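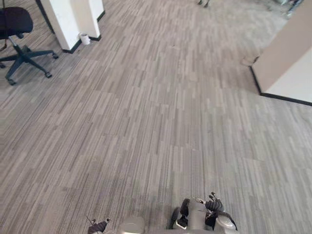

Someone asked after the last session why a guesthouse would stay open in winter at all, if the rooms are half empty and the heating bill doubles. A fair question, and most of this handout is an attempt at it.

Session 5: Opening outside the season
Course notes, Small Lodging and Travel, Worley site
June 5, 2019

16 shares

Read this before the group work. The figures are for the worked case only. Please don't carry them over into your own plans.

What we mean by the season

For a coastal town the season is the stretch when visitors come without much persuading. In Gakent it starts with the first long weekend of spring and is over by the middle of October. The weeks at either end are the shoulder. Everything left is the off season, and in our case town that is nearly half the year.

People use "off season" as if it were one thing, and it causes trouble in the written work every term. A school vacation week in February behaves differently from the two weeks before it. Split your calendar into weeks first and label them afterward.

Costs that stay and costs that follow the guest

Some costs are there whether or not anyone sleeps in the room. Rent or mortgage, insurance, property tax, the phone line, minimum heating so the pipes don't freeze. Call these standing costs. Others only turn up with a guest: laundry, breakfast, cleaning hours, extra hot water, booking fees.

The worked case is a guesthouse we'll call Mizuno House. Its standing costs in a winter month come to $1000. Sold over 20 room nights, that is $50 a night before a single egg has been cooked. Sold over 5 room nights, it is $200 a night, and no one will pay that for a small double in the rain.

This is where many students stop and write "close for winter." But the standing costs do not go away when the door is locked. The $1000 is owed either way. So the test for staying open is whether each guest pays more than the extra cost of having that guest. If a room night brings in $60 and costs $25 to serve, the house is $35 better off than with the room empty, even if the month as a whole shows a loss.

There are limits to this argument:

- Staff who are kept on only for the winter are not a standing cost. They belong with the guest costs, even if you pay them by the month.
- The owner's time off has a value. Put a figure on it, however rough.
- Repairs need empty rooms. A house that never closes paints its walls in the middle of a booking.
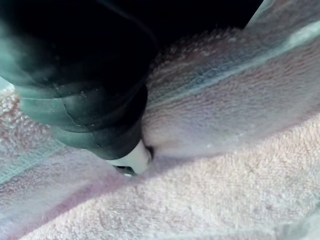 Changeover costs are the ones most often left out of a winter plan. In summer, guests stay a full week and the room is turned around once. In winter the usual stay is a weekend, so the same number of nights means far more changeovers, each with its sheets, its cleaning hour and its bathroom set. Towels alone will show you the effect. A soft, fluffy terry towel like the one in the photo is what guests hope to find in a cold month, but thick terry is heavy and slow to dry, and a small house has no line outdoors in January. Count dryer time per changeover and keep it out of the per-night figure. Then work out what a two-night minimum would do to your total.

Heating follows a similar pattern. Warming a cold room for one night costs nearly as much as keeping it warm for two. Grouping bookings on one floor and leaving the other at minimum helps more than most price changes do.

Who travels in the off season

The survey pack has four groups in it:

1. Families tied to school vacations, who book early and leave early if the weather turns.
2. Retired couples, who come midweek and tend to come back.
3. Walkers and bird watchers, who ask about drying space and breakfast times.
4. People in town for work or for a family event, who would have come anyway.

The fourth group does not respond much to discounts. If half of your winter guests are contractors, cutting your rate only gives money away. The second group does respond, though more to a free third night than to a lower price – the arithmetic may be the same, but it reads as a gift.
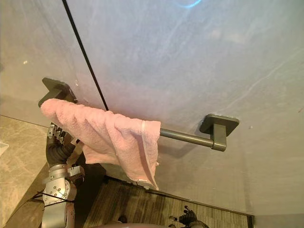
One comment on the online notes said that discounting in winter spoils the summer price, as guests who paid the low rate in February will expect it in July. It can happen. The usual way around it is to sell something different in winter: a rate with dinner included, a late checkout, or a package with a local business. Then there is no plain winter room rate for anyone to compare. The Samar walking weekends in your reading pack are built like this. The price covers two nights, a packed lunch and a guided route, and the room is never priced separately.

What the town does matters too

A guesthouse can't stay open usefully if everything around it is shut. Before you write a winter plan, find out:

- which restaurants serve dinner on weekdays
- whether the buses run on a reduced timetable
- when the museum and the gardens close
- how many parking lots are free out of season
- if there is anything to do under a roof on a wet afternoon

Put the answers in a table by week, against the calendar you made at the start. Weeks with nothing open nearby are the ones to use for repairs and for the owner's own vacation.
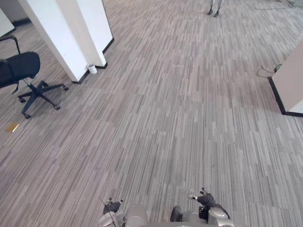 Weeks where one or two places are open need more thought. Sometimes a few businesses can agree on the same weekends, so a visitor finds a café, a bed and a boat trip all available together. In Gakent the harbor café and three guesthouses tried it for the last two weekends of October and kept it going the next year. They left November alone.

Tell guests plainly what will be closed. A line in the confirmation e-mail is enough. Complaints in the off season are rarely about weather, which people expect. They are about arriving to find the pub dark and the nearest hot meal half an hour away.

Group work

Take the Mizuno House figures and plan one winter month. Choose which weeks to open, what to sell, and the shortest stay you will accept. Show the result with the house closed all month as well, so there is something to compare against. One page of figures and one page of text. Write down what you assumed about laundry.

Reading for next time: the section on deposits and cancellations, and the Samar leaflet again if you skipped it.

5 comments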